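Lucimara Prado
Okay, small thread about a round table and a handful of blocks, which is all I want to talk about this month. If you have a kid, a niece, a nephew, or a free evening, come along.

The table came from a neighbor who was moving out in January. Round, wood, warm orange color, streaks all through the grain. She wanted 29 dollars for it and I had it down the stairs before she could change her mind.

I had no plan for it! I put it against the pale wall thinking plants. Then I set a few plain cubes on it one morning, pink and light blue, and I have not stopped fiddling with them.

I'd forgotten how good a plain cube is. No bumps, no magnets, no faces painted on. It stays where you set it, and you can set it wrong, and then the whole pile goes. I love that.

Also the colors. I grew up with the bright red, bright yellow kind and they're fine, they're cheerful, but a soft pink block on orange wood makes me want to sit down and look at it for a while.
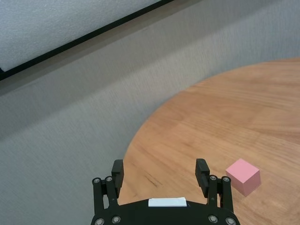

Do plain cubes get boring faster than the sets with arches and roofs?
At our place they've lasted longer. The arches come out for castles and then go back in the bin, while the cubes get used as bread, cars, money, stairs, and a bed for a plastic frog.

My friend Felista Muli runs a playgroup and she put me onto what she calls the three-block game. You get three. Two of one color, one of another. Make something, leave it for a bit, then the next person changes one thing. That's the entire game and I've played it with adults who did not want to stop.

The rules, since people asked last time:
Move one block per turn.
You can stack it, unstack it, turn it, or slide it.
No hands on the table when it's someone else's turn (this one is for my brother-in-law).

You'd think you'd run out of moves in a minute. We played before dinner the other week and went 53 turns, and the food was late, and it was worth it. I kept a tally on the back of an envelope.

What I keep noticing is how much the empty space does. Two blocks stacked and one off by itself looks like a little story. Slide the single one closer and it's a different story. My daughter says the one by itself is "waiting for the bus."

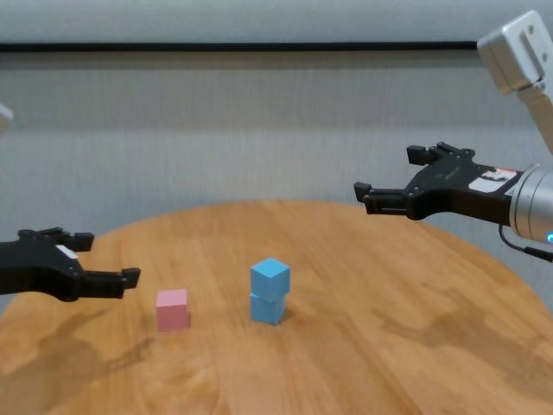

And then she'll knock the stack apart and say the bus came. Fine! Great! New round!

Tip for the littlest players: start with a stack of two. Going for a tower right away ends in tears at our house. A stack of two is a real thing you made, and you can check it from every side, and then you get brave and try for three.

Another one: let them line the edges up by feel. Close your eyes and run a fingertip down the side. If there's a step, you nudge it. I do this now with stacks of mail and I can't help it.

Bendik Hellström, who fixes furniture near me and has opinions about everything with legs, looked at the table and told me to leave the top alone. I was ready to sand it. He said wipe it with a barely damp cloth, dry it right after, and live with the marks. So I'm living with the marks.

He also said a round top is better for this than a square one, and I've come around to it. With corners, everybody builds toward their own corner. On a round table the middle belongs to all of us and you can scoot your chair anywhere.

The one downside is rolling things. Cubes stay put. Marbles do not. We had a marble phase that lasted one afternoon and I found the last one inside a rain boot.

Somebody asked if you need a rug or a cloth under the blocks. I tried it. The cloth wrinkles and the stacks lean, so I took it off again. Bare wood makes a better sound too, that little knock when you set one down. I'm a big fan of the knock.

Best time for this, for us, is 4 in the afternoon. Everyone's tired, nobody wants a project, and three blocks is the right amount of asking. Put your phone in another room. Pour something cold. Sit down on the low side. 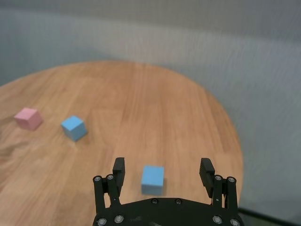
How far apart should the blocks be when you start a round?
Leave enough room to get your fingers in between them without bumping anything. For small kids I go wider, and we close the gaps as they get steadier.

Lacey Ackroyd wrote to me that her class does a version where you copy the other person's layout from memory. One person sets it up, everyone looks, then it gets mixed up and you put it back. I tried it last night and I'm terrible at it. I had the colors right and every single angle wrong.

If you want to make it harder, add a turn to it. A block sitting square to you and a block sitting with a corner toward you are two different answers. My daughter catches this every time. I do not.

Next up I want to try it with five blocks and two tables, one person calling out directions and the other one building without looking over. Left a little, turn it, no, the OTHER left. I already know there will be shouting.

If you've got a good rule for a tiny block game, please send it to me. I'm writing them all on cards and keeping them in an old tea tin, and there's still plenty of room in there.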